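# Questions about wrapping and bagging for the swap table

Thank you for all the lovely messages since May! The same few questions keep coming up, so I have gathered my answers in one place, and I hope they save you a bit of time.

**Do I have to bag my things before I bring them?**

It would be a great help, yes. A clear bag keeps small parts together, and people can see what they are getting without opening anything. If you have no bags at home, come along anyway and we'll find you one.

**Which size should I use?**

We stock 2 sizes from Postovix. The smaller comes in packs of 50 and suits most toys, mugs and odds and ends. The larger one is for awkward shapes — anything with a wide rim or a bit that sticks out. Do leave some spare bag at the top, so there is something to hold when you pass it across the table.

**Does it matter if the bag is crinkled?**

Not a bit! I reuse mine until they split, and a few creases never put anybody off a nice find.

**Can I bring something breakable?**

You can, though please wrap it in paper first and then bag it. Write "fragile" on a slip and tuck it inside, facing outwards, where it can be read through the plastic.

**How do I hand my things in?**

Come to the big white table and pass them over one at a time. It feels slow when you have a whole boxful (I do sympathise), but it means each piece gets looked at properly.

**What if I change my mind?**

Ask for Guilan Han before 2 in the afternoon and she will look your piece out for you. After that the Havano boxes are packed up, and finding one bag among 89 is more than any of us can manage.
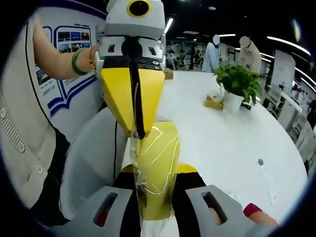
*A bagged yellow piece at the white table*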